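Forum > Tools and Storage > Brushes

Thread: Lay them flat or stand them up? (and other brush arguments)

bristlecone_27
Original poster

I have reached the age where I own more makeup brushes than forks. For years they lived upright in a Hestberg cup on the dresser, handles down, fluffy ends up, collecting whatever floats through a bedroom. Then one of the big ones started wobbling at the ferrule and I got the idea that I should be storing everything flat.

So now everything is flat. It's flat all over my table. I can't eat there.

Does anyone have a system that doesn't involve giving up a piece of furniture? I have one drawer available, and it is shallow and sticks in October.

mossandmica

Flat for drying, upright for storage. The wobble is from water getting up into the glue, and that happens at the sink. Your cup is innocent.

If you want a drawer anyway, get a roll with slots. Lutska makes a canvas one with 11 pockets. I have had mine long enough that the ties have gone gray, and the only thing I dislike is that the pockets are all one width, so the powder brush goes in like a foot into a child's sock.

tansy_751

Disagree about the cup. Upright is fine for the dense ones, but the soft fluffy ones splay if they're leaning on each other. I had a nice blush brush that grew a permanent cowlick from being the tall one in the crowd.

Also, before you buy anything, lay the whole lot out on a table and leave it there for a day. You find out fast which ones you reach for. Wood is good for this because the black handles show up and you aren't hunting around on a dark towel. Like this:
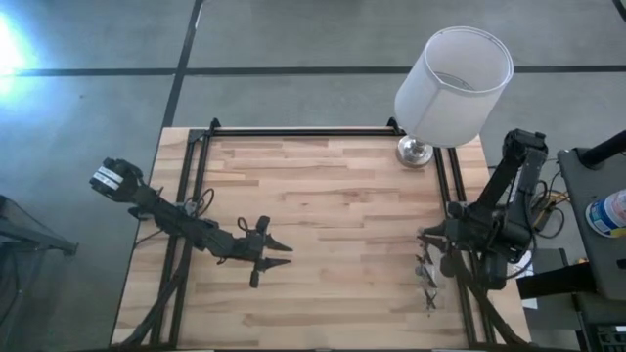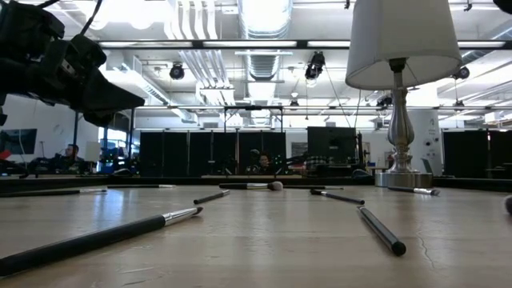
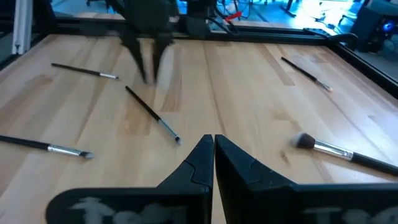
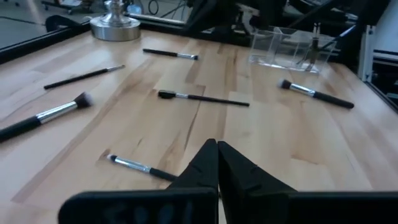

The trick is to sort by head and ignore handle length completely. Everyone sorts by handle length because it looks tidy, and then the angled liner brush ends up next to something for foundation and you grab the wrong one half asleep. I go big and fluffy, then domed, then flat and angled, then the skinny ones that all claim to be for different jobs. The skinny ones get a rubber band.

bristlecone_27
Original poster

The skinny ones! I have a whole family of them and I believe one is for lips. I've been using it on my eyebrows since I moved in here. Nothing bad has come of it.

Sorting by head makes sense. I was doing handle length. I feel seen, and not in a nice way.

quietferrule

I'll defend handle length. If you stand them in a cup, short ones vanish behind long ones and you never use them again. Two cups, short and long. Done. It takes less time than reading this thread.

tansy_751

Two cups is how you end up with three cups.

quietferrule

I have four. What's your point?

mossandmica

Can we go back to the drying question, because I don't think the OP should be leaving wet brushes straight on a wood table. Butcher block especially. Water sits in the joints between the strips and you get those dark lines that never sand out. Put down a dish towel, roll the far edge under, and let the heads hang a little lower than the handles.

bristlecone_27
Original poster

Mine's butcher block too and it already has dark lines. I'd been telling people it was character.

mossandmica

Some of it is character. Wood comes with streaks and knots. If a dark patch has the outline of a mug, that one's on you.

oldpuffbox

Coming in as the person who threw out half. I had one of those sets that comes in a zippered case with a brush for every part of the human head. I kept five: powder, one dense domed one, an angled one, one small fluffy one for eyes and a thin one. The rest went to my niece, who uses them for watercolors and says they're terrible.

My storage is now a water glass. It cost nothing and it goes in the dishwasher.

tansy_751

Five is brave. I'd miss my second powder brush inside a week. One's for powder and the other's for getting rid of the powder I put on with the first one.

oldpuffbox

You could put on less powder.

tansy_751

I come here for support.

hingeandhasp

Drawer person here. If the drawer is shallow, skip the roll. Rolls are lumpy and they'll catch on the frame, especially in a drawer that already sticks. I use a Mokoena cutlery tray, the narrow one, turned sideways. The long slot takes the big handles and the teaspoon slot takes the detail brushes. Rub a candle stub along the runners while the drawer is out.

Wash the tray when you wash the brushes. The dust that comes off the powder ones gets into the corners and turns to a sort of beige felt.

quietferrule

So we've gone from a cup, to a table, to a cutlery tray. And where do the forks go?

hingeandhasp

She said she doesn't own many.

bristlecone_27
Original poster

This is true and a little hurtful.

Update for anyone who cares. I sorted by head on the table last night. I had duplicates of nearly everything in the skinny category, including 2 from Flisura that are the same brush with different names printed on them. Those are going in the watercolor pile. The wobbly one I've pulled apart, and I'm going to try regluing it, since it's already ruined and I can't make it worse.

I measured the drawer for the tray. It'll fit if I take out the batteries, the takeout menus and a key I can't identify.

mossandmica

Let the wood inside the ferrule dry completely before you glue. Give it longer than you think. And use epoxy; white glue will let go the first time it sees warm water.

oldpuffbox

Keep the key. The week you throw it out is the week you find the lock.

bristlecone_27
Original poster

The key is in the cup.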